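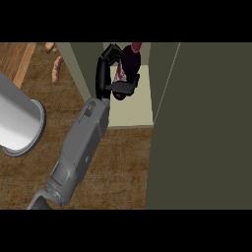 Abteilung Greiftechnik und Simulation, Standort Molau

Start | Produkte | Vorführungen | Ersatzteile | Kontakt

Clostari Simulationsplatz für mobile Greifarme

Artikelnummer 3759

Der Clostari ist ein Arbeitsplatz, an dem Greifaufgaben in virtuellen Wohnräumen eingerichtet, gefahren und ausgewertet werden. Er besteht aus einem Rechner, zwei Bildschirmen, einem Bedienpult und der Raumbibliothek. Ein realer Arm wird für den Betrieb nicht benötigt, kann aber über die Steuerbox angeschlossen werden. Geliefert wird der Platz fertig eingerichtet, auf Wunsch mit Rollwagen.

Vorführung in Molau

Im Juni war der Clostari in Molau einen Tag lang für Besucher geöffnet. Gefahren wurde eine Aufräumaufgabe: Gegenstände vom Boden aufnehmen und in einem anderen Bereich der Wohnung ablegen. Der Arm hält dabei mit dem schwarzen Mehrfingergreifer einen dunkel kastanienroten, länglich runden Gegenstand dicht über dem Boden, an der Schwelle zu einem Durchgang. Zwei kleine beigefarbene Teile liegen weiter links auf dem Holzboden.

Die Besucher kamen in zwei Gruppen, vormittags Anwender aus der Pflege- und Haushaltstechnik, nachmittags zwei Klassen der Technikerschule Werken. Jede Gruppe sah zuerst einen automatischen Durchlauf und konnte danach selbst ans Pult. Die Vorführung leitete Reece Bunting aus unserer Anwendungstechnik, der den Platz auch bei Kunden in Betrieb nimmt.

Am häufigsten wurde nach den Durchgängen gefragt. Der Unterarm ist lang, und wer mit einem gegriffenen Gegenstand durch eine Öffnung fährt, muss Arm und Last gemeinsam an der Wand vorbeibringen. Am Clostari lässt sich dafür ein Sicherheitsabstand einstellen, getrennt für Arm und Last. Berührt eines von beiden eine Wand, hält der Lauf an und die Stelle wird im Protokoll vermerkt. Mehrere Besucher wollten wissen, ob sich das Anhalten abschalten lässt. Das geht, der Kontakt wird dann nur noch protokolliert.

Gefragt wurde auch nach der einfachen Darstellung der Oberflächen. Wände und Möbel werden mit schlichten Materialien gerechnet, damit die Berechnung auf einem einzelnen Rechner flüssig läuft. Wer aufwendigere Oberflächen braucht, etwa zur Prüfung einer Bilderkennung, kann sie je Raum zuschalten. Die Laufzeit verlängert sich entsprechend.

Raumbibliothek

Zum Grundpaket gehören 200 Wohnräume mit Türen, Durchgängen und festen Einbauten. Dazu kommen 636 bewegliche Gegenstände, darunter Lebensmittel, Geschirr, Behälter und Kleinteile. Jeder Gegenstand hat eine hinterlegte Masse und einen Reibwert, beide können überschrieben werden. Eigene Räume lassen sich aus gängigen CAD-Formaten einlesen. Bei sehr feinen Netzen empfehlen wir, die Geometrie vorher zu vereinfachen — sonst dauert das Laden unnötig lange.

Bedienung

Am Pult stehen zwei Betriebsarten zur Wahl. Im Handbetrieb wird der Greifer über zwei Steuerknüppel geführt, die Fingerstellung über einen Schieber. Im Automatikbetrieb läuft ein gespeichertes Programm ab, das jederzeit unterbrochen und von Hand fortgesetzt werden kann. Die Blickrichtung ist frei wählbar, zum Beispiel steil von oben mit Blick am eigenen Arm entlang oder seitlich aus dem Raum. Für Schulungen hat sich der Blick von oben bewährt, weil Greifer und Boden gleichzeitig sichtbar bleiben.

Nach jedem Lauf wird ein Protokoll gespeichert. Es enthält Gelenkstellungen, Greifkraft, Kontakte und Dauer und lässt sich als Tabelle ausgeben.

Lieferumfang

Rechner mit vorinstallierter Software
2 Bildschirme mit Halterung
Bedienpult mit Anschlusskabel
Raumbibliothek, Grundpaket
Handbuch in Deutsch und Englisch

Nicht enthalten sind die Steuerbox für reale Arme und der Rollwagen. Die Steuerbox fertigt unser Partner Cheetham, sie wird mit eigener Rechnung geliefert. Bitte bei der Bestellung angeben, welcher Arm angeschlossen werden soll, da sich die Stecker unterscheiden.

Aufstellung und Anschluss

Der Platz benötigt eine normale Steckdose und einen festen Tisch, sofern kein Rollwagen bestellt wird. Ein Netzwerkanschluss ist nur für Aktualisierungen nötig. Die Inbetriebnahme mit Einweisung dauert einen Arbeitstag und ist im Preis enthalten — Anfahrten ins Ausland werden gesondert berechnet.

Vorführtermine

Weitere Vorführungen in Molau sind nach Absprache möglich. Gruppen sollten nicht größer als zwölf Personen sein, damit jeder ans Pult kommt. Eigene Raumdaten können mitgebracht werden, wir benötigen sie eine Woche vorher. Bei Anfragen bitte die Artikelnummer nennen.

Kontakt | Impressum | © Clostari, Abteilung Greiftechnik und Simulation, Molau | Nach oben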